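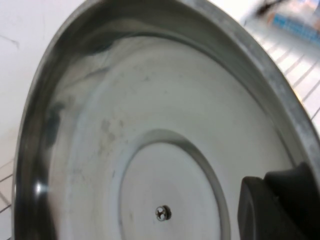
**Figure 3.** Underside of a steel pot lid, with faint brownish spots on the flat center.

### 4.2 Do water spots tell us anything about hardness?

The claim that spotting on steel cookware can stand in for a water hardness test has been repeated often enough that it now appears in household advice as settled fact. We are not convinced. The original argument, as set out by Fröhlich and later extended by Strobel, rests on a simple chain: harder water leaves more mineral behind when it dries, more mineral makes a more visible spot, and so a household with spotted lids must have hard water. Each link sounds reasonable. The trouble is that the chain was tested in one town, Nollska, where nearly every household draws from the same hard source. A measure that says "hard" in a place where everything is hard has not been tested at all.

Our survey was meant to give the claim a fairer chance. We sent 3,000 questionnaires to households in two supply areas, Nollska and Darnoment, and 2,000 came back in usable form. From these we chose 400 homes for a tap sample and a visual score of one steel lid. The score ran from zero (no marks) to 6 (marks over the whole surface) and was given by two raters who did not know which area the lid came from.

The two areas differ clearly in hardness. The spot scores do not differ in any way that we would want to defend. Lids from Darnoment, where the water is soft, were marked nearly as often as lids from Nollska, and the raters disagreed with each other more than the areas did. A lid like the one in Figure 3 could be placed in either group - and faint marks of that kind were where the raters parted ways most often.

What did seem to matter was drying. Respondents who said they let cookware air dry had higher scores in both areas, and those who said they used a towel had lower ones.

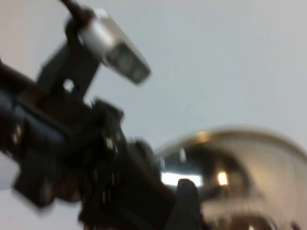

Even this result should be read with care. People are poor reporters of their own kitchen habits, and "I always towel dry" is the kind of answer a person gives to a stranger with a clipboard. Kramer has argued that drying habits can be corrected for, leaving a clean hardness signal underneath. We tried his correction. It moved the Nollska scores in the expected direction and the Darnoment scores in the wrong one, and we see no grounds for keeping the first result while setting aside the second.

There is also the matter of color. Several guides, including the leaflet that comes with the Gustadari test kit, treat brownish marks as a sign of iron. Our scoring did not separate marks by color, so we cannot rule this out, but cooking residue and overheated oil can leave marks of much the same shade. Without a chemical test of the mark itself, a guess at its source is only a guess.

Gerlach and Tlapale, who commented on a draft of this section, suggested that a longer trial with new lids and a fixed drying routine might rescue the method. It might. Such a trial would remove the scratches, old residue and uneven wear that trouble the present data. It would also remove most of what made the method attractive, namely that anyone could do it with a lid they already owned. A paper test strip is cheap and takes less time than finding two people who agree on a spot score.

We therefore leave the visual score out of the models in Section 5 and use the tap samples alone.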